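Tue 29 April

Writing room, back table. Iason and Chrysanthi in, Innes on the phone for the first half.

Piece 5 for the weekly column, working title "The Sendel Question." Draft two came in at 505 words. The slot takes 505, so no trims for length, but the middle still sags and I want to rebuild it.

Premise as it stands: a man inherits a boggart from his aunt and tries to return it to the shop. The shop (Puner & Daughters) will only give credit. Read it aloud twice. Opening gets a laugh from Iason both times. Chrysanthi laughed at "store credit" on the first read and at nothing after that.

Problems, in the order we hit them:

The aunt is dead in paragraph one and sends a postcard in paragraph four. I like the postcard. Either she is a ghost from the start or the postcard was mailed in November and got held up. Trying the second. A slow mail joke is cheap but it costs only one line.

Too many footnotes. Had 13, now down to six. Innes says footnotes die on the phone screen because the reader has to scroll for them and the timing goes. Moved the two best ones into brackets in the body. They read slower there. Leave for now.

"Frantic" and "frenzied" in the same sentence. Cut the second.

The boggart talks. In draft one it only left notes, and the notes were funnier. Going back to notes. Kept: "Your milk is fine. I have opinions about your curtains." Dropped the one on taxes, which we used in piece three in a different hat.

Ending. Have tried four. The one with the second boggart arriving for the first boggart's room is closest, but Chrysanthi guessed it by the halfway mark. Moved the word "lodger" out of paragraph two so it gives less away. Dionysis hasn't heard it yet, will try it on him cold on the next read.

Name check: Athanasiadis stays as the lawyer. Achilleas wants something shorter. I think the length helps, as he has to say it in full every time he answers the door. Retent is the name of the town, stress on the first half, need to get that across somehow for the audio version.
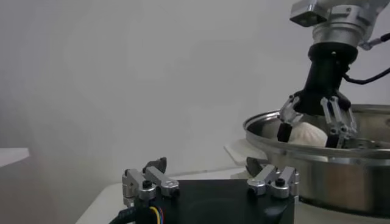
Gripper, fingers apart.

Audio: test read of draft two ran long because I paused after every note. Try again with the notes in a flat voice and no pause. Iason to read the lawyer.

Cut file is now more than 200 lines. Went through the top of it for anything usable here and took one, the bit with the umbrella stand. It goes in after the shop.

To do
– draft three, notes only, no talking
– fix postcard
– ask Innes if brackets are any better on the phone
– find a last line that doesn't mention curtains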